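Open day at the Laltside site, Celtville

Our visit to Laltside took place in June, on the open day the site holds for people who work in catering, cleaning and school meals. The building is on the edge of Celtville, past the bus depot, and used to be a cash and carry. It now holds a training kitchen, two teaching rooms, a wash-up area and a long side room where tables are set out for practice. The organisers had room for 400 visitors over the day. We went in with the group that started at half past ten.

Parking was easy. Signs from the main gate were less good, and several of us walked to the loading bay and had to come back. At the desk we were given a badge, a plan of the building and a voucher for a hot drink. Groups were kept to 20, which was about the most the corridors could take.

The first stop was the store room. Laltside buys most of its tableware from Brouwer and its trays and racks from Bedow, and both had a small stand by the door. The Bedow stand had stacking trays in five sizes, and we were allowed to try them on the shelving. The deeper ones were awkward to get out with one hand. The shallower ones slid well but were noisy. Prices were on a printed sheet, and the sheet was for orders of 29 or more, so it was of limited use to those of us who run one small kitchen.

After that we went through to the side room, where the subject was clearing a table after a meal.

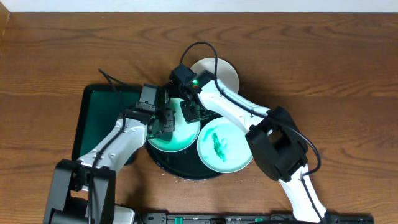 Catering and Domestic Services – Visits and Training

The table had a wooden top with a strong grain, and the dishes were grouped together on it. There was a dark green rectangular tray with a round black one overlapping its edge, and plates on and around the round one: a beige one at the top and two in pale green. One of the green plates had a dark green smear across the middle, and there were crumbs on the wood next to the black tray. It looked much like a table in any dining room at the end of a sitting.

The talk that went with this part lasted a quarter of an hour. The advice was mostly what our own staff are taught, with a few differences. At Laltside they like the plates brought together on one tray before anything is scraped or wiped, and they leave the crumbs on the table until the plates have gone. We have always done the crumbs first. The reason given was that more fall while the plates are being moved, and several people in the group agreed with that. One visitor from a care home said her kitchen had tried both and noticed no difference.

There was a question about glossy trays. They are easy to wipe but they show every mark, and on a black one pale crumbs stand out from across the room. The site sees this as a good thing in training. For a dining room we would still choose a matt tray in a lighter colour. The raised rim was liked by everyone – it keeps small spills off the table and gives the fingers something to hold.

Plate colours came up as well. Pale green is a pleasant colour under food and it is easy to see what is left on it. The beige is harder to judge in poor light. Laltside uses both so that trainees get used to looking properly, and the mixed set has the advantage that odd replacements can be bought when something is chipped.
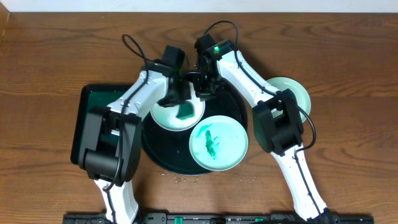 Side room, Laltside: two light green plates on the round black tray, with a sponge.

The second half of the session was about sponges and wiping. Opinions in the group were divided here. Laltside allows a sponge for a first wipe at the table, to get the worst off before the plates go to the wash-up area. Our own rule is that sponges stay at the sink. A scraper does the same job and is easier to keep clean, though it is no help with a thin smear of sauce. If a sponge is used, the advice was to keep one for plates only, use a different colour for table tops, and throw it out at the end of the day.

We were also told to wipe from the middle of the plate to the rim, turning the plate as you go, and to do the tray last. A glossy tray needs a second wipe with a dry cloth or it will streak.

The wash-up area was the last stop before the break. It has a pass-through machine, a double sink and a good length of racking, and the floor drains properly, which ours does not. The hatch is set rather high. Anyone under average height would be lifting full trays at shoulder level, and we said so on the feedback form.

Drinks were served in one of the teaching rooms from noon. The queue was slow because there were only 2 urns. The soup was good and the rolls had run out by the time our group got there.

Points to take back to our own kitchen:

Try leaving the crumbs until the plates are off the table.
Ask Brouwer for a price on replacement plates in small numbers.
Look at round trays with a raised rim, but not in black.
Keep sponges at the sink for now, and label them by colour.

Laltside expects to hold another open day in the autumn. Places are free but have to be booked through the site office, and it is worth asking for a morning group. The afternoon groups had a shorter time in the side room. Wear flat shoes, as the store room floor is uneven near the door.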